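Subject: Re: [manip-list] How few demos can you get away with?
Date: Friday, 16:42

> We tried fine-tuning on 20 demonstrations per task and the policy
> froze as soon as we moved the plate. Has anyone had better luck
> with small sets, or is it simply a matter of collecting more?

Yes, much better luck, and I've been itching to write this up! We hit the same freezing in September with Sivico, our pick-and-place policy. Collecting more of the same barely helped. What did help was changing what we varied: 20 demos again, but split over 5 table layouts, with the start pose of the gripper shifted every time (by hand, no clever scheme).

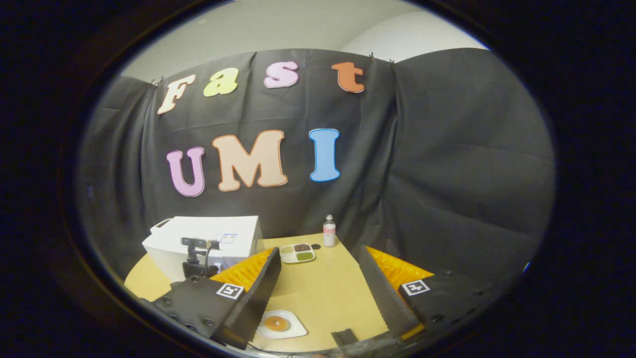

The trick in Dratano, our sampling method, is to weight each demo by how far its starting view sits from the others — so near-duplicates count for very little and the odd ones finally get heard. It takes 2 extra lines in the training loop once you have the embeddings. Food is a good test for it, because the target can be small and plain next to everything else on the table. With the round orange-brown piece on the square white plate between the fingers, and the divided plate further back, the old policy kept drifting towards the divided one. The weighted one goes to the near plate, and it still does when we swap the two over.

It falls down on clear containers, and I'd love to hear from anyone who has cracked those. We haven't tried it on the Ralico arm yet either.

Could you tell us how you moved your plate — a slide along the table, or a turn as well? Ours coped with slides long before turns.

Nair lab, manipulation group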